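Rental inquiries signed with minority names draw fewer replies, study of 1,273 listings finds

SKAMVILLE, October 22, 2017 - Rental inquiries signed with a name common among immigrant families received fewer replies than identical inquiries signed with a majority name, according to a field experiment released today by the Rowlands Center for Social Measurement. The experiment covered 1,273 apartment listings in Dritutstead and Ulldale. The difference in reply rates was 8 percentage points.

The study also tested whether a short statement about employment changes the result. When the inquiry said that the sender held a permanent full-time job, the difference was 4 percentage points. The reduction points in the expected direction, but the confidence intervals for the two estimates overlap, and the center does not treat it as an established effect.

Design

Each listing in the sample received one inquiry by email. The study team assigned the sender name and the presence or absence of the employment statement at random, which produced four versions of the message. All other wording was held constant: a greeting, a reference to the listing, a request for a viewing, and a closing line. No phone number was given, so every reply had to arrive by email and could be recorded in the same way.

Sending one message per listing is a departure from the paired designs used in much earlier work on housing discrimination, in which the same landlord receives two or more inquiries. Paired designs need fewer listings to reach a given level of precision. They also carry a higher risk of detection, particularly in smaller markets where one agent may handle a large share of the available apartments. The center judged that risk too high for Ulldale and applied the same procedure in both cities for comparability.

Listings were drawn from public rental websites. Rooms in shared households were excluded, as were furnished short-term rentals and any advertisement that accepted contact by phone only. A further 108 listings were removed before assignment after they were identified as duplicates of the same apartment placed on more than one website. They are not part of the 1,273. 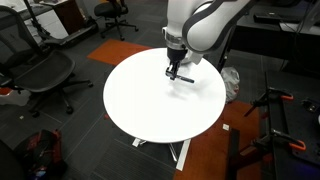 Names were selected in a pretest before the main study. Residents of both cities rated a list of first and last names on perceived origin, perceived age, and perceived level of education. Names were kept only if raters agreed on origin and if the ratings for age and education were close across the two groups. This step was included to limit the possibility that a name signals social class as well as ethnic background. It reduces that possibility and does not remove it.

What counted as a reply

A reply was coded as positive if it offered a viewing, asked the sender to propose a time, or requested further information as a step toward a viewing. Automatic confirmations were coded as no reply. Messages stating that the apartment had already been rented were coded separately. The main result includes them in the group without a positive reply. A second analysis drops them from the sample, and the estimated difference in that analysis is similar in size.

Coding was done by two people working independently, neither of whom could see the sender name. Names were masked in the text of each reply before it was passed on. Where the two codes disagreed, a third coder made the final decision under the same conditions.

Positive replies were declined by email within one working day, in neutral wording, so that landlords and agents would not hold viewing times open.

Private landlords and agencies

The sample includes both private landlords and professional letting agencies. The difference in reply rates was present in both groups. It was larger among private landlords, although the study was not designed to compare the two and the sample is too small to support a firm statement. Agencies replied more often overall and used standard text in most of their replies.

The content of the positive replies was also examined. Inquiries signed with a minority name were more likely to be met with a request for additional documents, such as proof of income or a reference from a previous landlord, before a viewing was offered. In the main analysis these replies count as positive. The measured difference in reply rates therefore does not capture any extra effort asked of the applicant at this stage.

Differences between the cities

Dritutstead has a tight rental market, with listings often withdrawn within days. In Ulldale listings stay online longer and rents are lower. A common expectation in the literature is that discrimination is easier to practice where many applicants compete for each apartment, as the cost of ignoring any one of them is small. The present data are compatible with that expectation. The estimated difference was larger in Dritutstead, but the contrast between the cities depends on how long a listing had been online when the inquiry was sent, and adjusting for this narrows it.

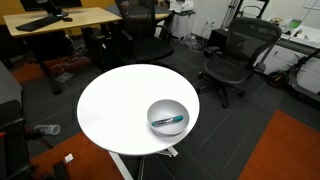
Does a missing reply show that a particular landlord discriminated?

A single missing reply cannot show this. Landlords leave inquiries unanswered for many reasons, and each landlord in the study received only one message. The comparison is valid for the groups as a whole, where random assignment makes the listings similar on average in every respect except the name and the employment statement. For the same reason the center will not release information on individual landlords or agencies, and it has not passed any such information to the authorities in either city.

Ethical review

The study involved sending inquiries that did not come from real applicants. The research protocol was reviewed before data collection and approved subject to conditions. These required short messages, a limit of one contact per listing, prompt withdrawal after a positive reply, and deletion of names and email addresses once coding was complete. Landlords and agents were not informed individually afterward. The reviewers considered that individual notice could lead recipients to doubt later inquiries from real applicants with minority names.

Limitations

The experiment measures the first step in renting an apartment. It gives no information on who is invited after a viewing, who is offered a lease, or on what terms. It covers the part of the market that is advertised online and open to email contact. Apartments passed on by word of mouth, housing associations with waiting lists, and listings that require a phone call are outside its scope.

The results refer to the names used. Other names associated with the same group, or with other groups, may produce different estimates. All senders presented themselves as single adults without children, and the findings should not be extended to families or couples without further testing.

Data collection took place in one season. Reply rates may vary over the year with the supply of apartments.
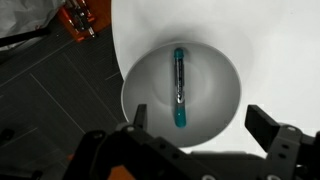
Relation to attitude surveys

Surveys in the region have recorded a slow decline in the share of residents who say they would object to a neighbor of foreign origin. The center notes that such answers and the behavior measured in the experiment are separate quantities. A respondent may underreport an unpopular view, and a landlord without strong views may still sort a full inbox by quick impressions. The experiment cannot distinguish between these mechanisms. A follow-up survey of landlords, using a separate sample, is planned to examine how inquiries are read and in what order they are answered.

Availability

The full report, the text of all four message versions, and the coding manual are available from the center on request. An anonymized dataset and the analysis code will be posted in November. City names are retained in the dataset, while street addresses, rents, and listing dates are given in broad categories to prevent identification.

About the center

The Rowlands Center for Social Measurement, based in Skamville, conducts field experiments and survey research on housing, employment, and access to public services. The study was paid for from the center's general research budget. No landlord association, letting agency, or listing website took part in its design or had access to the results before publication.

Media inquiries: Press Office, Rowlands Center for Social Measurement, Skamville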